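Taking apart and rebuilding an old desktop tower, one post at a time. Long thread, mostly for people who keep the older machines going. 1/16/20

The machine is the second of two office towers I bought when Nirkton closed its Parsons Street branch. Plain black case, green board, socketed CPU. It sat under a desk for years and then in my garage from November on.

Complaint as received: powers up, fans spin, no picture, restarts itself after a short wait. Same with one memory module, same with the other, same with a known good power supply on the connectors.

That leaves the board, the CPU, or the contact between them. The third is free to check, so it goes first.

Before opening: power cord out, then hold the front button in for a few seconds to drain what's left. Wrist strap clipped to bare metal on the chassis. Paint does not count as bare metal.

Lay the tower on its side with the open side up. I see people working on upright cases and I don't understand it. Screws fall down. In an upright case, down is the power supply. With the board flat, down is the board, where you can see them.

The surface matters less than people think. Slats are fine under a case. Carpet is not.

Order of removal for this one: side panel, fan plug, heatsink, CPU. The graphics card can stay in its slot. It isn't in the way of the cooler and every reseat is wear on the connector.

Heatsink screws: loosen in a cross pattern, half a turn each at first, then all the way. If you fully release one corner while the opposite corner is tight, the cooler tilts and pries on the socket.

If the old paste has set, do not pull straight up. Twist a few degrees each way until it lets go. Running the machine for five minutes beforehand softens the paste, if the machine will run that long. This one wouldn't.

The old paste on mine was gray chalk. Dry edges, a bare patch in the center the size of a lentil. That alone could explain a thermal restart. It does not explain the missing picture.

Clean with isopropyl and a lint-free cloth. Coffee filters work. Paper towels shed. Wipe from the outside in so you aren't spreading the stuff over parts you just cleaned.

Retention lever: push down, slide out from under the tab, lift. It has more spring in it than you expect. Keep a finger on it all the way up. Letting it snap is how tools end up on top of pins.

CPU comes out vertically, held by its edges, and goes straight into a plastic tray. Antistatic foam is fine. Your shirt pocket is not, and I've seen that done.

Then look at the socket under a strong light held low, from two directions. You're looking for any break in the pattern. A bent contact shows as one point reflecting differently from its neighbors. Don't touch anything yet.

Found one. Outer row, leaning toward its neighbor but not shorted to it. I straightened it with the tip of a mechanical pencil, lead removed, under a loupe. Small moves, check, small move again. They tolerate one correction. They rarely tolerate three.

Cable notes while the case was open. The power bundle on this chassis runs down the side past the drive cage, and it had been pushed toward the board with nothing holding it. I added a tie. Leave slack at the drive end, or the bay won't slide.

Whoever designed the tool-free drive tabs deserves credit. Press, slide, done. I've had the bay in and out of the other tower more times than I'd like and nothing has cracked.

Dust: the mesh on the drive cage was packed. Soft brush first, then air from a hand blower. Hold fan blades still while you blow. The perforations clear better from the inside out.

Paste going back on: a pea in the middle, no spreading. I use Ernulora gray because I bought a large tube and it refuses to run out. I have no opinion on it versus anything else in that price range.

Reassembly is the same cross pattern in reverse. Start all the screws by hand before tightening any of them. If one won't start, the cooler is off its posts. Back out and reseat it.

Fan plug back on before power. I have forgotten this exactly once.

First boot with minimum parts: one memory module, no drives, graphics card in. Picture on the second try, after it cleared its settings. Set the clock, set the boot order, saved, restarted clean.

Then the second module and the drive. Ran a memory test overnight, no errors. Fan held at 1,355 rpm idle and 2,000 under load, both steady. Before the work, the same fan was hunting up and down the whole time it was on.

Replies to questions I got on the last thread: yes, replace the coin cell while you're in there. No, you don't need to remove the board for any of this. Yes, the Dreder screwdriver set is fine, the small tips wear out first.

The other tower gets the same treatment next, except for the socket, which I'd like to leave alone if the paste turns out to be the only problem.

Layout with the cooler and CPU out:

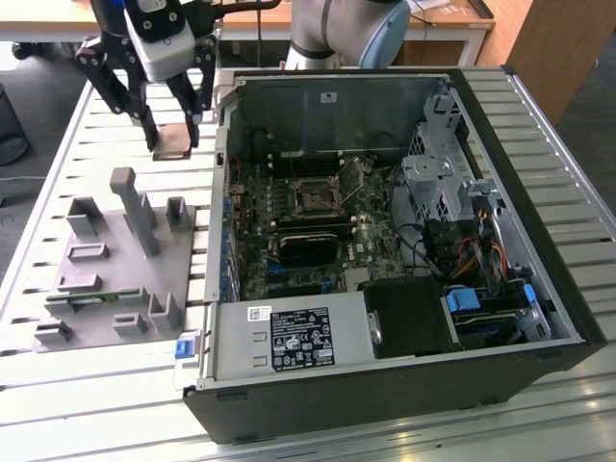
Side panel off, lever up, socket empty. Graphics card left in its slot.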